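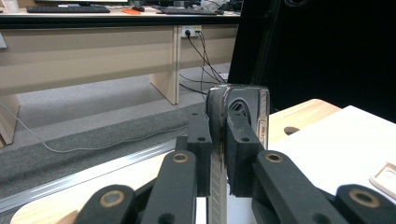 Tuesday, May 3, 2022

Grasp estimator, transparent parts. Branch: vornix-perception, rebased on main this morning. Still on the hand-held gripper recordings, no arm time booked until the Kontogiannis planner is merged.

Carried over from March: depth on the clear phone cases is unusable. The stereo matcher either returns the tabletop behind the case or nothing at all, and the hole-filling step then smooths over the gap as though the table were continuous. The estimator sees a flat surface with two fingers closed on it and reports a jaw width with no object. Of the 259 clips in the set, 17 were labelled "empty grasp" by the automatic pass. Went through all 17 by hand. Every one is a held case.

Changes today:

Turned off hole filling inside the jaw region. The region is now taken from the finger pad mask, widened by 19 pixels on each side. Outside it, filling works as before.

Added an edge channel to the input. Case rims give thin bright highlights which survive when depth does not. The opaque features (ring on the back face, side-button outline) also come through well, but I don't want the network leaning on the ring, as plain cases won't have one. Masked it at random in training.

Moved the jaw width reading to the bushing positions. The brass colour segments cleanly against the black linkage with a plain hue threshold. The pads were a poor reference: when one overlaps the face of the object its inner edge is hard to separate, and the scuffing on the rubbed edge gives false corners.

Result on the 17: 2 still labelled empty, the rest now give a held state and a plausible edge line. In both failures the case is nearly side-on and the highlight on the rim is lost against white board. Not fixed by lowering the edge threshold, which brings in the grooves of the metal rail and the cables on the floor. Put the threshold back.

Tracking: pose drift is worse in clips where the black partition fills the upper part of the view. Few features there. The tracker drops to the desk edge and the wood grain, and the grain matches itself along its own direction. Tried weighting features by local distinctiveness. Drift down on the clips I looked at, but I haven't run the full set, so no number yet.

Tooling: the Sterbridge exporter writes timestamps in local time and the Girance viewer reads them as UTC. The clips play correctly but the event markers land an hour late. Patched in the import script, flag is --tz-local. Default left off so that old sessions open as they did. Anyone re-importing the spring recordings needs to set it.

Planner interface: the grasp message now carries a confidence per finger in place of a single value. The old field is kept and filled with the lower of the two. Will remove it once the planner reads the new one.

To do:
Full run of the distinctiveness weighting, overnight.
Relabel the 17 and rerun the split so none sit in both train and test.
Side-on clips: try polarity of the edge as well as strength.
Check whether the bushing threshold holds under the evening lighting. If not, fit the hue range per session.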